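Plastic bag (household) 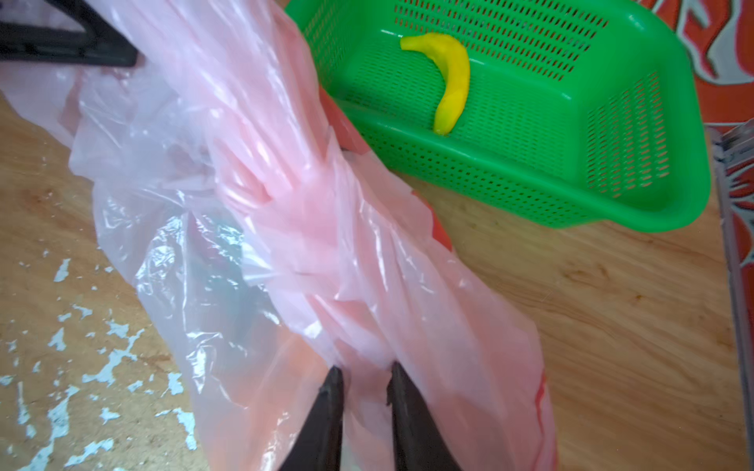
A translucent pink film bag, gathered into a twist, with a green plastic basket behind.

A household plastic bag is a thin film bag used in the home for carrying, sorting, lining bins and storing soft goods. Mostly polyethylene, high or low density. Also called a carry bag, shopping bag, singlet bag (the kind with two handles) or, for the flat type torn off a roll, a produce bag. This article covers the bag in the home. For manufacture see Blown film; for bans and charges see Plastic bag legislation.

Contents
1 Film and feel
2 Colour
3 Closing
4 Storage in the home
5 Reuse
6 Folding
7 Disposal
8 See also

Film and feel

Two common films. High density is thin, crackly, holds a crease. Low density is softer and a bit waxy, stretches before it tears, used for heavier carry bags and most bin liners. Both go cloudy where the film doubles over, so a crumpled bag looks stronger in colour at the folds than it does laid flat. Bright glints along the creases are the film's surface catching the light and don't indicate a coating.

Tears usually start at a handle or a side seal. A puncture in high density film tends to run, in low density it tends to stay put. Bags kept in sunlight, on a laundry windowsill for instance, go brittle and shed flakes.

Colour

White, grey, and clear are the usual. Pink, pale blue, green and yellow turn up at market stalls, butchers, chemists and discount shops. Pigment is mixed in before the film is blown, in small amounts, so pale colours stay see-through and the contents can be half made out. Darker colours hide more.

Some households sort by colour. Domenica Danzer's pamphlet The Bag Drawer describes a share house where pink meant washing and white meant rubbish, a system that lasted until a new tenant moved in. Danzer sorted 844 bags from kitchens in the one suburb and found 127 pink, the most of any colour after white and grey.

Closing

Twisting the neck is quickest. Film gathered into a rope will hold itself for a while, then slowly unwinds unless tied, clipped or tucked under. Other methods:

Overhand knot - secure, hard to undo, usually ends with the bag being cut
Handles tied together - singlet bags only
Wire tie or bread tag - reusable
Peg - common in laundries and for freezer bags
Fold and tuck - no fastening, fine for clothes and linen

Storage in the home

The bag of bags is the most widespread method: one large bag, hung on a door handle or stuffed in a cupboard, holding the rest. Takes no effort, gets out of hand. Alternatives are a fabric tube with elastic at both ends, an empty tissue box, or an open basket. Perforated plastic baskets are popular because they're light, wipe clean and let air through, handy where bags have been rinsed and not fully dried. Basket-kept bags do tend to creep over the sides and want pressing down every so often.

The Polel dispenser, a wall-mounted tube with a slot at the bottom, was sold through hardware shops and by mail order. A later version by Helmy had a wider slot after complaints that knotted bags jammed. Neither is still made. Second-hand ones turn up at op shops.

Reuse

Bin liner, by a long way. Then wet bathers, muddy shoes, packing around crockery, covering a paint tray overnight, doonas and jumpers put away for the summer. Not suited to long term storage of wool or leather as trapped moisture causes mildew. In a diary survey by Ho-yin Kwok, 458 reuses were logged and 241 of them were bin lining.

Bags that have held raw meat shouldn't be reused for food. Keep all film bags away from babies and small children, suffocation hazard.

Folding

Flatten, press the air out towards the mouth, fold lengthways into a strip, then fold in triangles from the base up and tuck the end in. Samah and Iman Belhaj taught the triangle fold at library workshops and it is sometimes called the Belhaj fold localy, though it is much older. Large thin bags are awkward, the film clings to itself and air gets caught in the corners. Rolling is easier for these.

Disposal

Not accepted in most kerbside recycling, film wraps around the sorting equipment. Soft plastics drop-off where there is one, otherwise general rubbish. Bags marked compostable are a seperate material and shouldn't be mixed in with the others.

See also

Bin liner
Bread tag
Laundry basket
String bag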